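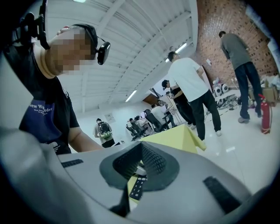 Hand-held gripper, numbered strip down in the slot

Zero keeps wandering on a hand-held gripper. Where do I start?

arnetwood_bench
Oct 16, 2019

Hello everybody, and thanks in advance for reading all this! I look after a hand-held gripper in our workshop in Drutosbridge. I set the zero every morning with the fingers closed, and by lunch it has wandered by up to 4 mm. The black strip with the white numbers lets me check the opening by eye, and what I read there no longer agrees with what gets logged. I've swapped the cable, restarted everything more times than I'd like to admit, and wiped the outside down (it needed it anyway). We had 164 good recordings before this started, so I know the thing can behave. I would dearly love to fix it without taking the whole housing apart, as I'm not very brave with small screws.
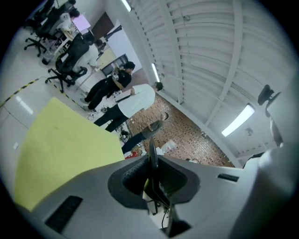
2 min read

riquelme

Oh, I feel for you, I spent most of a June on this same trouble! Before you touch the software, work the trigger slowly and feel for any side play where the finger comes up out of the dark recess. A finger that can rock will close in a slightly different spot every time, and then your zero is only good for the one squeeze you took it on. On mine the finger screw had backed out a little. I took it out, cleaned off the old threadlocker, put on one small drop of the removable kind and left it overnight.

Then check the strip. Mine was held with double-sided tape and had crept along its seat, so I was comparing a good reading against a bad ruler. Close the fingers on nothing, mark where the first number sits with a fine pencil, open and close 100 times, and look at the mark again. If the strip has moved, peel it, clean both faces with alcohol and stick it down fresh. After that, redo the zero and write it on a bit of tape somewhere handy.

If the finger is tight and the strip stays put, I'm afraid you'll have to look at the slide, which does mean opening the housing. Lay the screws out in the order they came and you'll be fine, I promise.

rornov_fan
just recalibrate it every hour, works for us

patientpliers

I'd go along with riquelme, and add that the lining in the recess is worth a look too. Grit gets down into ours and the finger stops just short of closed. A soft dry brush clears it, no oil please, it only holds the dust. We brush every 500 cycles or whenever somebody remembers.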